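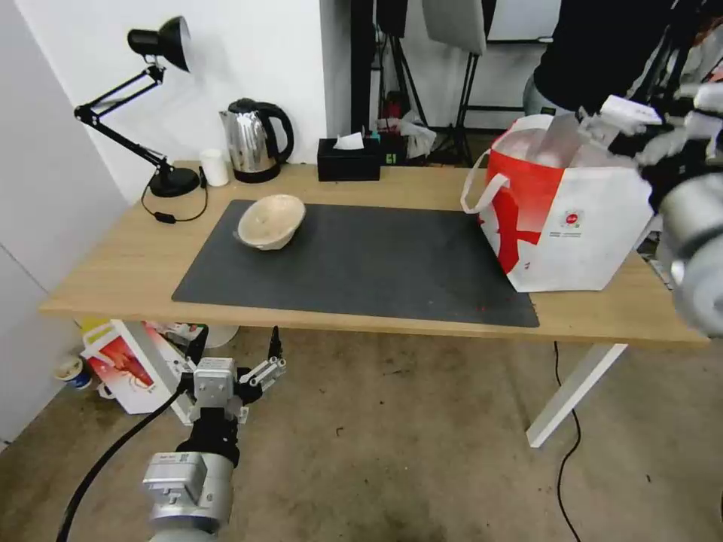
Search this site Enter keywords Search

Erkico Home Repair Program
Progress report to the Masanja Fund
January 2, 2024
Prepared by Mwangi Lyimo, program manager
4 min read

This report covers work on the Lellholm houses from October through the end of the year. The last report left off with the roofing contract signed and the permits for the additions still open.

Permits

The county issued permits for the two rear additions in October. The reviewer asked for one change, a larger egress window in the back bedroom of the second house. The architect redrew the sheet and we resubmitted it the same week. There was no added fee. The window costs more than the one we had priced, and the difference comes out of contingency.

Work completed

All 6 houses in this phase now have finished roofs. Sasatham Builders stripped the old shingles, replaced rotted decking where they found it, and put down new underlayment and architectural shingles. We had allowed for 868 square feet of decking replacement across the phase. The crew used 233 square feet more than that, nearly all of it on the two houses at the north end, where the valleys had been leaking for years. Sasatham billed the extra at the unit price in the contract.

Foundations for both additions are poured and have passed inspection. Framing is up on the first one and it is closed in, with the windows set and the house wrap on. The second is framed to the top plate. Rain held up the trusses, and the truss supplier then moved our delivery to January.

Inside, rough plumbing is done in four houses. In the third house the drain line under the kitchen was cast iron and had split along the bottom. We replaced it out to the cleanout. That was not in the original scope, but the new kitchen could not go in on top of it.

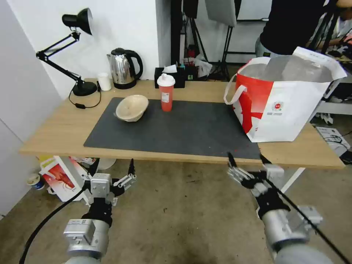

Table with desk mat, woven bowl and red tumbler.

Electrical

Panel upgrades are finished in five houses. The sixth is waiting on the utility to schedule the service disconnect. We have called twice and have a request number but no date. The electrician has roughed in the new circuits there and will come back for the panel once we have a day from the utility.

We found knob-and-tube wiring still live in one attic. It has been removed, and the insulation contractor will not start in that house until the inspector has signed off.

Budget

Spending to date is within the approved total. Contingency has gone toward the decking, the kitchen drain and the egress window. Cabinets came in under the estimate and cover part of this. We are not asking for more money at this time. If the second addition slips past the winter, we may ask to move funds from site work to temporary heat, and would send that request in writing first.

The itemized ledger and lien waivers were sent separately. One waiver, from the concrete subcontractor, is still missing a signature and will follow.

Residents

Two households are staying with relatives while their kitchens are out. The others have stayed in place. We had one complaint about early deliveries. Sasatham has agreed not to unload before eight.
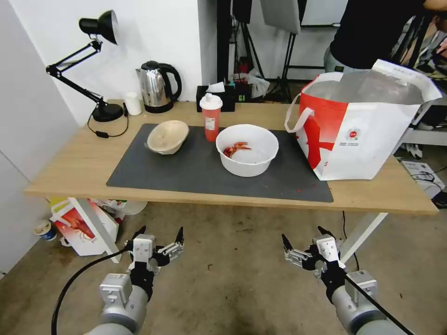

Crayfish in a white basin, with the bowl and a shopping bag on the same table.

Schedule

The next 90 days are planned as follows. Trusses and roof on the second addition come first, then insulation and drywall in the four houses with finished rough-ins. Cabinets are in storage and can be delivered on a week's notice. Exterior painting waits for spring.

The item most likely to affect the end date is the utility disconnect. The second is the drywall crew, who are booked on another job and have given us a start date but no signed agreement.

Decisions needed from the Fund

Approval of the window substitution, so the file is complete.
Confirmation that the next site visit can be moved until after drywall is hung.

Please send replies to the program office.

Sign up for our newsletter Your email address Subscribe

This site uses cookies to improve your experience. Accept Decline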